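Pornthip Intarasuk Wants You to Read the Lease Twice

Saturday, January 7, 2023

Pornthip Intarasuk rented her first workshop in Dallow without reading past the second page of the lease. She signed on a Friday afternoon and had the keys by dinner. In July the landlord sent her a bill for her share of a new roof.

"It was in there," she says. "Page nine. I had agreed to pay for a roof over a building I used one corner of."

She paid it over 29 months. Now she runs Tanasarn, a two-room office above a bakery in Grundumport, where she helps people with small businesses go through leases before they sign. She is not a lawyer and tells clients so at the first meeting. When a lease needs one, she sends them to one.

Most of her clients are looking for a single room with a table, decent light and a door that locks. They repair things, sew, build samples or teach. They tend to ask about the rent and the parking, and she would like them to ask about the heating.

"If the thermostat is in somebody else's unit, you will be cold," she says. "I have seen it in new buildings and old ones."
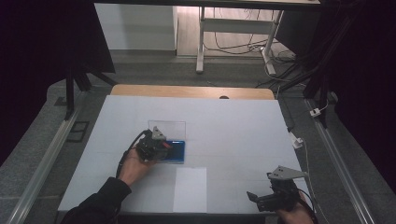
Her second question is about hours. Many shared buildings lock the front door at seven, and a tenant who works evenings may find that out in the first week. She asks for the access rules in writing, along with the name of the person who can change them.

Jouko Peltonen came to her last year with a lease for a unit at Womov, the old cannery by the rail yard. He restores clocks and had been working out of his garage. The rent was fair. The deposit was equal to three months of it, and the lease said nothing about when he would get it back.

"I thought that was normal," Peltonen says. "She called them while I was sitting there. It took ten minutes."

The final version gave the landlord 30 days to return the deposit. It also dropped a cleaning charge of $147 a month for a hallway Peltonen doesn't use. He moved in with 113 clocks, most of them other people's.

Intarasuk charges a flat $300 for a lease of any length. She has thought about raising it and hasn't. Long leases are often easier, she says, and the ones that worry her fit on a single sheet.

"Two paragraphs and a line to sign on. Then you have a leak, and you look, and there is nothing about leaks."

She still has the Dallow lease in a drawer. She takes it out for clients who say they are in a hurry, and opens it to page nine.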